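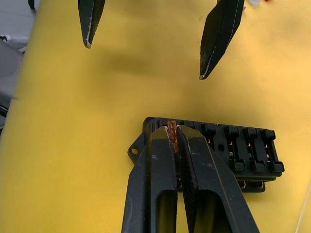
Ashwin Pillai
Jul 29, 2019

Thread on the fuse fault we spent most of this month on at the Dromley bench. A few people asked for a write-up after I complained about it here, so this is the write-up. Long.

The task: two arms, one table, one automotive fuse box. Pick a blade fuse, line it up over a slot, push it in, let go, go get the next one. Jalwood wants it for small runs of wiring kits where a dedicated press doesn't pay.

A blade fuse is an annoying part to hold. It's small, it's thin, the plastic body is smooth, and you have to leave the legs sticking out far enough to reach the terminals. That means you only get a little of the body between the fingertips.

We wrote the first version in January and it looked good. By summer we had a test set of 996 insertions to get through before handing over to the people at Bamwood, who integrate for Jalwood.

We logged 123 failures in that set. That is far too many. The number we had promised was a lot smaller and I'm not going to repeat it here.

More annoying than the count: the robot reported most of them as good. Gripper closed, arm went down, force went up, gripper opened, green line in the log. Then you'd pull the box and find a fuse standing crooked, or seated on one leg only.

So there were two faults. The fuse was moving in the grip, and the check that was supposed to catch it was useless. I'll take them in that order, though we found them the other way around.

Fault one. The fuse rotates in the fingers when the legs touch the edge of the slot. Just a few degrees. One leg goes in, the other rides up on the plastic. Keep pushing and the fuse tilts more.

We blamed calibration first. Redid it twice. No change. Then we blamed the fuse box moving on the table, and screwed it down through the mounting tab for a day of runs. Slightly better, still bad. Took it off again because the job calls for a loose box.

Naidu's team had lent us their old log parser, and that's what finally showed it. The failures bunched up late in each session. First hour, nearly clean. Last hour, a mess. Calibration doesn't drift like that and then fix itself overnight.

What did change overnight was that somebody wiped the fingers down in the morning. It was on the opening checklist. It wasn't on any other checklist. 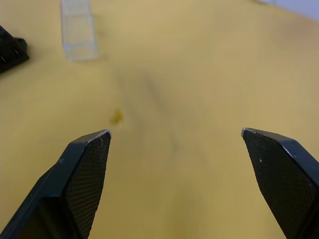

Fingers open over the table. You can see the crosshatch on the pads, and the gray wear along the tips.

The pads have a fine diamond pattern. That pattern fills up with whatever you touch all day, mostly plastic dust and a bit of skin oil from people handling parts. Once it's full you are gripping smooth plastic with a smooth pad and the fuse can turn.

Tip wear makes it worse. We hold the fuse right at the tips, so the part of the finger doing the work is the part that gets knocked on everything. If the edge isn't square any more, your contact patch is smaller than the drawing says it is.

We had the replacement interval set at 2,000 cycles. I went looking for where that came from. It came from a different job with bigger parts gripped halfway down the pad. I copied it over in January and never looked at it again. That one is mine.

New interval is 300 cycles for a wipe and an inspection with a magnifier. Swap the fingers if the edge is visibly rounded. We don't have enough data yet for a fixed swap number and I'd rather say so than make one up again.

Fault two, the check. We were calling an insertion good if the downward force passed a threshold before the arm reached its depth limit. A properly seated fuse gives you that. So does a fuse jammed crooked against the top of the housing. Same reading, higher up.

The fix was dull. We now look at force and height together. Force has to rise inside a narrow height window. If it rises early, the arm stops, backs off, and flags the slot. It does not retry by itself.

About the no-retry rule, as I got pushback on it from Bamwood. When a fuse jams and the arm pushes again, it can bend a terminal inside the box. You can't see that from the top. The next fuse goes in and feels fine, and now there's a poor contact in something that will carry current in a vehicle. A person looks at it before anything else happens to that box.

Same logic for boxes that went through the old check. We pulled all of ours and scrapped them, good and bad. None of them had left the bench. They were test stock, so it was an easy call to make. I'd have been less relaxed with shipped parts.

One more safety item. During the hunt for fault one, two of us got in the habit of reaching in to straighten a fuse while the arms were paused. Paused in software is not stopped. The second arm was waiting on a timeout and moved when the timeout ran out. It touched a sleeve. No injury, but it went in the incident book and it should have.

The timeout has been removed. Reaching in now means pressing the stop first, every time, and a restart needs a button press from outside the table. It adds a bit of time to each jam. Fine.

Where we are: both fixes are in. Short runs since then look clean, but I want a full set with the new check before I quote a number, and I want it run late in the day with fingers near the end of their interval.

Still open: whether a softer pad would be better than the diamond pattern for this part. It would hold the fuse more evenly and probably wear faster. We have samples on order. Also looking at gripping a little lower on the fuse body, if the fingertips will clear the ribs between slots.

If you run small parts in textured fingers, go check your error log against time since last cleaning. It took me ten minutes once I thought to do it, after weeks of not thinking to.

Someone asked if the log parser is public. It isn't ours to share. Ask the Naidu folks, they're usually fine with it.

Will add to this thread when the full set is done.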